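What's Inside the Big Box Under the Desk?

By Leena Leinonen
For readers 8 and up

Somewhere near you there is probably a desktop computer. It might be at school, or at the library, or under a relative's desk, where it mostly gets kicked. From the outside it is one of the dullest objects ever made. It's a box. It hums. If you drew it for art class, you'd be done in nine seconds.

The inside is better.

Take off the side panel (a grown-up does this, with the plug pulled out of the wall first) and you'll find something that looks like a small town seen from an airplane. It has streets and flat-roofed buildings, and it has a few spots where nobody seems to have built anything yet. The ground everything stands on is a big flat board called the motherboard. It is very often green. Plenty are black or blue these days, and they all work the same.

The motherboard has one main job, and that's to let the parts talk to each other. Look closely at one and you'll see thin lines running all over it. Those are copper paths, and electricity travels along them carrying messages. The messages are not very interesting. Most of them amount to "on" or "off." There are just a great many of them, very fast.

Then there are the slots. A slot is a long, thin socket where you can push in another, smaller board, called a card. One card might help draw the pictures for your games. Another might handle sound. Slots come in different lengths and colors, and the colors are mainly there to help people tell them apart. A card made for one kind of slot won't fit in another kind, although people have certainly tried.

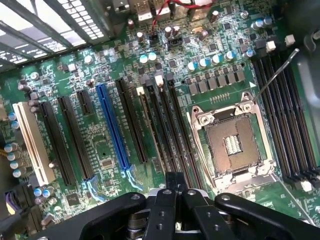
The most important part of the whole computer is the processor, also called the CPU. It does the thinking, if you want to call it that. Hanna Sowa, who teaches an after-school computer club, prefers to say it does the sums. "It adds things up and compares numbers," she told me. "It has never had an idea in its life."

A processor is flat and square, and smaller than a slice of toast. It sits in its own special socket, which has a metal frame around it and a thin lever at the side. You lift the lever, open the frame, set the processor down gently, close the frame and push the lever back. Gently is the important word. The contacts in there are tiny, and a bent one is a very bad afternoon. Hanna keeps a dead motherboard in a drawer to show her students what happens when somebody presses too hard. She won't say who the somebody was.

Near the processor live the memory slots. Memory is where the computer keeps whatever it's working on right this minute. Think of it as the top of your desk. The more room you have, the more things you can have out at once. When the power goes off, the desk gets swept clean, and that is why your teacher keeps telling you to save your work.

For keeping things a long time, the computer uses a drive. In a lot of big desktop computers the drive slides into a metal cage near the front of the case. Cables run from the drive to the motherboard, and they flop about in there like spaghetti. 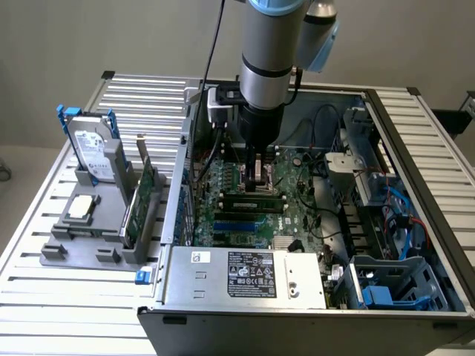 An open desktop computer lying on its side. The silver box with the black label is the power supply.

The power supply deserves a word, because it's the part everyone forgets. Electricity from the wall is much too strong for the delicate bits on the motherboard. The power supply turns it into something gentler and sends it out along bundles of wires. It is also the one part you should never, ever open. It can hold a nasty charge even after it's unplugged. Grown-ups who fix computers for a living leave it shut too.

Last come the heatsinks, which are lumps of metal with thin fins, like a comb with ambitions. Chips get hot when they work. The fins spread the heat into the air, and a fan blows it away. That's the hum. It also pulls in dust, so if you ever look inside a very old computer, expect a sort of gray sweater over everything.

Words to know

Motherboard: the big board that connects all the other parts.
Slot: a long socket that a card or a stick of memory pushes into.
CPU: the processor. Does the sums.
Heatsink: metal fins that carry heat away from a chip.

Try it: ask a grown-up if there's a broken computer you can look into together. Unplug it first, draw a map of the town, and label every part you can name. Leave the power supply alone.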